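Patching Screw Holes in a Painted Wall

Posted 7/8/21 by Rizwan Mollah

We moved the workshop over to the Brondley building last fall, and whoever had the space before us must have loved shelves! I've been patching walls ever since, so I might as well write down how I do it.

You need lightweight spackle, a 2 inch putty knife, a fine sanding sponge, a damp rag and leftover wall paint. Pull out any anchors first (pliers, a slow twist). Then scrape off whatever is sticking up around the hole, or your patch will dry with a bump in it. 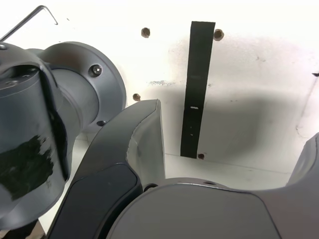
Rust is the thing I see people skip, and it comes back through fresh paint every single time. I learned that in our old hallway, where I painted twice and still had little orange dots by September. So look closely at the rims before you fill anything. With brownish, rusty-looking edges like the ones on these holes in the white wall, I scrape the rim back, wipe it, let it dry and dab on a stain-blocking primer. The gray smudges and scuffs get a wipe with dish soap and water while I'm at it.

Now press the spackle in firmly, scrape it flat and leave it alone for 90 minutes. Deep holes sink a little, so give those a second coat. Sand lightly, wipe off the dust, prime the patch and paint, feathering out past the edges with an almost dry brush. Let it dry overnight before you decide whether it needs another coat.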